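Notebook – Ovgate board bring-up
9/18/26

Picking up from the last entry. The Ovgate boots from the card now, but only with the older Denari supply. With the supply that came in the box it gets as far as the kernel banner and resets. Tried three cards, same result on all of them, so the cards are off the list.

Measured at the header pins during boot. Idle in the bootloader the 5 V rail reads 5.08. When the second pair of cores comes up it sags to 4.61 for a few milliseconds and the board drops out. On the Denari supply the same dip stops at 4.87. The cable with the boxed supply is thin and long. Cut it down to 30 cm, refitted the barrel plug, and the dip came up to 4.74. It booted seven times out of ten on that. Better, still no good for something meant to sit on a shelf and run unattended.

Added 470 uF across the rail near the power jack. Ten out of ten cold boots. Leaving it in. The legs are in heat shrink and the can is held down with a dab of hot glue, clear of the network jack.
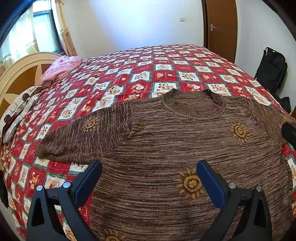

Next was heat. No heatsink fitted as shipped. Ran the four-core load loop with the governor on performance and logged the sensor once a second. Throttling starts at 80 C, reached after 388 seconds from a cold start in open air. With the small stick-on aluminum heatsink it levels off at 71 and does not throttle in an hour. In the Zacharopoulos case, lid on, same heatsink, it goes back to throttling, though it takes over 10 minutes to get there. The vent slots are on the wrong side for this layout: they line up with the USB ports, and the processor sits under solid plastic.

Options for the case:
– drill the lid over the processor (cheap, ugly, will do)
– cap the clock at 1.0 GHz
– run without the lid

Tried the clock cap first as it needs no tools. Levels off at 68 with the lid on. Compile time for our test tree goes up by a fifth. Acceptable for the print server job, not for the build node. Will drill one lid and keep the cap on the other board.

Storage. Card reads are 21 MB/s sequential, which looks like the limit of the slot, as the faster card gave the same number. USB stick on the lower port gives 33. Moved root to the stick and left only the boot partition on the card. Boot to login prompt went from 24 s to 17 s. Note that the upper port shares a hub with the header serial lines and loses the stick if the serial adapter is plugged in hot. Use the lower port.

Network. 94 Mbit/s both directions, steady, no errors on the counter after an overnight run. The MAC address changes on every boot with the stock image. It reads a chip ID that is not filled in on this batch. Fixed it by setting the address in the boot environment:

setenv ethaddr (value on the label under the board)
saveenv

Do this on each board before it goes on the shared switch. The lease table filled up last time.

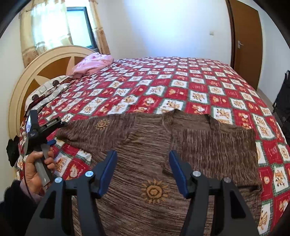
Brown knit sweater with sun motifs, spread on a patchwork-print bedspread.

Image. The vendor image is old and ships with SSH open and a default root password. Do not put it on the network as is. The Tendaseck build is cleaner and has a current kernel, but video out is limited to 720p and the on-board audio does not show up at all. Neither matters here, everything runs headless. Went with Tendaseck on both boards. One change needed: the status LED is mapped to the wrong pin in the device tree, so the green light stays dark on a good boot. Patched overlay is in the shared folder under ovgate/led.

Power at the plug, boxed supply, measured on the inline meter: 1.3 W idle, 4.9 W on the four-core loop. With the clock cap the loop figure drops to 3.6.

Still open:
– reboot command hangs about one time in 20 with root on the stick. Hard power cycle clears it. Suspect the hub is not being reset. Serial log saved.
– order two more of the short cables
– real-time clock has no battery, so logs start at 1970 until the time sync comes up. Either delay logging or fit the coin cell module.
– repeat the heat run in October with the drilled lid once the room heating is back on. Ambient today was 22 C, and the shelf over the radiator will be worse.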